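Laizer hand grippers, the pair: setup and upkeep after a winter's use
by Hema Rajan
Feb 16, 2024
14 comments | 37 shares

Quick one as I'm between jobs. Several of you asked whether the Laizer pair is worth having if you've got to look after it yourself. Short answer yes, with grumbles. Had ours since December, logged 1,048 runs, nearly all of it bin work. Small household bits in and out of a plastic tub, one gripper in each hand, recordings sent on to Stallstead for the arm people to train on.

Out of the box. Two grippers, a bag of spare pads, a hex key, a leaflet. The leaflet is poor. It tells you to "zero the jaws" and then doesn't say how. What you do: close the jaws fully with nothing between them, hold, wait for the beep, open all the way, wait again. Do both hands. Do it every time you change a pad, not just the first time. I skipped that in the first week and binned 256 runs where the logged jaw opening was wrong. My own fault but a line in the leaflet would of saved me.

Pads. Soft blue ones on angled fingertips. Grip is lovely on cartons and boxes, less so on anything small and smooth. Bottles with ridged caps are fine if you come in square. They pick up dust like mad. Damp cloth, no spray, leave to dry properly before zeroing. Ours wanted changing at 700 runs, left hand first. Fitting new ones is fiddly, the backing tears if you rush it. Guess how I know.

Pins and screws. The linkage pins are all metal and so far none has worked loose. The big ones by the body do need looking at. I nip them up once a week, quarter turn at most. Too tight and the jaws drag on closing and your hand aches by lunch. Too slack and the tips don't meet. A paint pen mark across screw head and body makes it dead easy to see if one's crept.

Work area. Get a mat. Any mat, but one with lines or a ruler printed on it is handy for putting the bin back in the same spot. Ours is a slippery tub so it does wander.
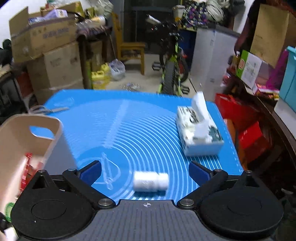
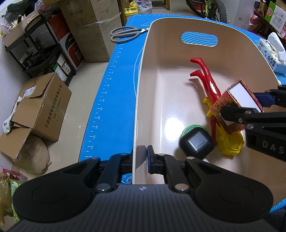

Jaws open over a small white bottle in the first; second has one gripper closed on the bin wall and the other holding a box over the bin.

Bin wall grip is the hard one by the way. One jaw outside, one in, and it puts a sideways load on the fingertips that picking up a box never does. If your pads are going to peel that's where it starts. I check the inside edge of each pad after a session of those and press down anything lifting.

Two-handed work needs both grippers on the same clock. Setup for that is better than I expected. Plug both into the hub, hold the buttons till the lights match, unplug, off you go. Drifts a bit over a long morning, so I redo it at tea break. Oduor Makokha at Skomerell runs the same pair and says he only does it once a day. His sessions are shorter than mine though.

Repair. One so far. Right hand jaw went notchy, sort of a click halfway through the travel. Four screws underneath, body plate lifts off, and there was a bit of cardboard fluff wound round the inner pivot. Tweezers, brush, back together, rezero. Twenty minutes, most of it hunting a dropped screw. Do it over a tray. Don't oil anything in there, the grease it comes with is enough and oil holds the dust.

Grumbles. Bulky housings, they hide a good bit of what's near your hands and they bump the bin rim if you reach in low. Spare pads only come in packs from Drokance and they were out of stock for most of December. No proper case either, mine live in a toolbag wrapped in a towl.

Good bits. Tough, simple, every part I've wanted to get at I could get at. The maker says full service at 2,000 runs and I'll report back when we get there. Pivots still feel tight to me.

Would I buy again, yes. Order extra pads the same day and write the zeroing steps on a bit of card by the mat. Four out of five, lost one for the leaflet.

14 comments | Share this review
Contact | © 2024 Hema Rajan | Back to top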